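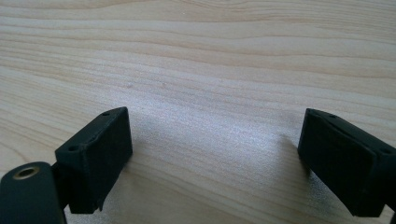 Packing the Stick Packets: Report on Our Table Project
Kemgate Design Foundations, project 2

1. What we set out to do

The assignment asked each group to pick a small household job and study it until it stopped being boring. Ours was putting stick packets into a clear plastic bin. It stayed boring for longer than we had planned, but we did get some results out of it.

The question was simple. If you have a pile of long, thin packets and a box with a lid, does it matter how you put them in? Our guess was that it would matter a little. Our instructor's guess, written in the margin of our proposal, was "define matter."

2. The table

We spent more of our planning time on the table than anyone in the group wants to admit. The surface is light wood grain with a smooth finish, and it does two annoying things. It throws a pale glare back at you when the light is at a low angle, and it lets slick wrappers slide. The first problem we solved by sitting somewhere else. The second we solved by pushing less hard.

We liked the rounded corners. One member of the group has a long history with table corners and asked that this be recorded.

3. The packets and the bin

We used slim red packets with glossy wrappers and crimped ends. The bin is clear and rectangular with a hinged lid. We called the first packing plan Flirnia and the second one Driltinar, so that we would sound as if we had a method. Flirnia meant dropping packets in by the handful. Driltinar meant laying them lengthwise, one at a time, all pointing the same way.

Each plan started with 58 packets. We counted them out before every trial and counted again after, and the two numbers agreed more often than we expected.

4. What happened

Flirnia was fast and looked terrible. The packets crossed over each other, left gaps underneath, and piled up in the middle until the lid wouldn't close. Shaking the bin helped for one layer. After that it mostly made noise, and the group at the next table asked us to stop.

Driltinar took about 100 seconds longer. The packets settled into each other's low spots and the lid closed without an argument. The last few were the slow part. By then the top layer is tight, and a new packet wants to ride up over its neighbors. We found it easiest to hold one near the lower end, aim the far end at a gap, and let it lie down by itself. A packet that ends up slightly tilted is fine. We lost a good part of an afternoon learning to leave those alone. 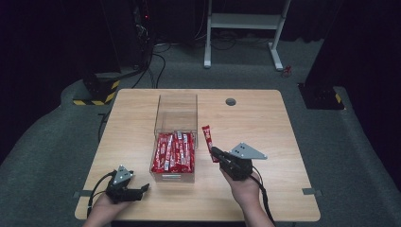
Does the lid need to be open all the way while you fill the bin?
It helps a lot. With the lid only half up, it gets in the way of the far ends, and you end up packing around it.

5. Problems with our method

The same people did both plans, and we were better at it by the second. A fair test would swap the order. We thought of this in November, with the report due and the bin already back on its shelf.

We also never tried a different container. The Harries group used a deeper one with no lid and stood everything on end, which we said was cheating and now think was probably smart.

6. If we did it again

Swap the order, borrow the deeper bin, and put a cloth under everything to stop the sliding. We would also write down the times as we went. Two of ours were on the back of a receipt, and one of those may have been the price of lunch.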